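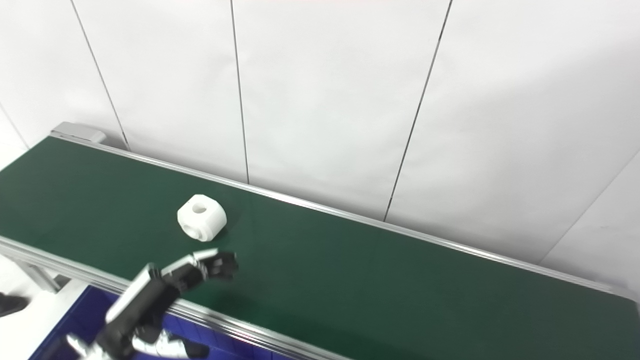 The Patience Trade

Small-cap investing, for anyone who has the temperament to be bored for years at a time

My first share certificate came from a maker of bathroom scales called Whiteley, and I bought it because my bathroom scales were made by Whiteley. I had read somewhere that you should invest in what you know. What I knew was that I weighed more than I had in college. I put in $800, which was most of what I had, and then I checked the price every morning before breakfast for the better part of a year, as if it were a sick pet.

It went nowhere. Then it went nowhere some more. When a larger company finally bought Whiteley out, I had long since sold, at a loss small enough to be insulting, to buy something that moved. That one moved, all right.

I bring this up because small companies are having one of their periodic moments. Every few years the giants get expensive enough that fund managers start writing letters about "overlooked opportunities further down the market," and the rest of us start looking up firms with one factory, two customers and a website last refreshed when the chairman had hair. The letters are usually right that the stuff is cheap. They tend to be quieter about how long it can stay that way.

Consider Hengate. If you have never heard of it, that's the attraction. It rents out storage tanks, it has paid a dividend every year I've followed it, and its annual report has the warmth of a parking ticket. I've owned it through two recessions and one rebranding (they changed the shade of blue). On a typical day barely 200 shares change hands. I once put in an order for 100 and spent the rest of the afternoon feeling like a market force.

That thin trading is the first thing newcomers get wrong. You look at the screen, you see a price, and you assume it's the price. It's the price somebody paid for a handful of shares before lunch. Try to buy a meaningful amount and it walks away from you; try to sell in a hurry and it walks away in the other direction, faster. Use limit orders. Then be ready for them to sit there unfilled while you learn things about your own character.

The second thing is the story. Big companies come with so many analysts that the story has been chewed flat by the time it reaches you. Small ones come with a story fresh from the chief executive, who is charming, owns a lot of the stock and believes every word. I sat through a presentation by Lunik, which was going to do something remarkable with hearing aids, and walked out ready to mortgage the car. The slide on cash came near the end and was up for as long as it takes to sneeze. I went home and read the accounts, starting from the back, where the unpleasant things are kept. They had enough money to last until March. Lunik later raised more by issuing a blizzard of new shares, and the people who had been early ended up owning a much smaller slice of something remarkable.

I'd like to say I learned to read the notes because of wisdom. I learned because of Climimetti.

Climimetti made cooling units for restaurants, and on paper it was a gem: low debt, fat margins, a family that had run it forever. I bought it, it doubled, and I told people at parties. What I hadn't noticed was that one restaurant chain accounted for most of the sales, a fact disclosed in a footnote in type suitable for ants. The chain found another supplier. I'd tell you what the shares did the next morning, but I was under the desk.

None of this is modern, by the way. People were already trading shares in Amsterdam in 1612, and I'm confident that at least one of them was hanging on to a dud until he got back to even.

So do I still buy small companies? Yes, with money I can leave alone, in amounts that would spoil a weekend if they vanished but wouldn't spoil a retirement. I hold a dozen or so and try not to look. I want to see cash coming in, bosses who own stock they paid for, and a business I can describe to my sister before she changes the subject. I skip anything whose annual report uses the word "ecosystem" when there isn't a pond.

Hengate reports its half-year numbers at seven in the morning. I'll be up, with coffee, on the off chance they've done something about the blue.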